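Winter Hats and Scarves — Gallery

Posted 9th January

The cold-weather shelf at the Bondedura shop was sorted again after the holidays, and this page shows part of what is on it. Everything is sold as is. Item numbers are given so you can ask for a piece at the counter or by mail. Most of the knitwear can be washed by hand in cool water and dried flat. Please don't hang wet hats on a hook — the cuff stretches and won't go back.

The shelf runs along the back wall, next to gloves. Scarves are folded on the lower level and hats are kept above them. Adult sizes only for now. Children's hats are in the Jugah store and will not be moved before June.

Prices are on the tags. Two hats or more from the same shelf get 7 percent off, and scarves count toward this as well. Returns are taken with the tag still on.

Item 3365 — Purple beanie 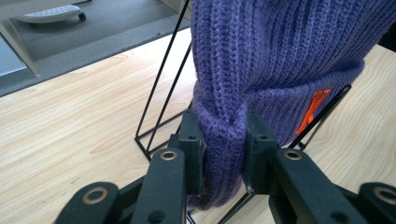 Chunky ribbed knit in a muted violet-blue, with a turned-up cuff and a small bright orange embroidered logo on it. The cuff makes a thick double band.

Item 3932 — Gray scarf
No picture yet. Plain knit, long enough to wrap twice. Also available at Peteo.

Orders
Items are held for two days at either store. Mail orders go out from Bondedura on Fridays.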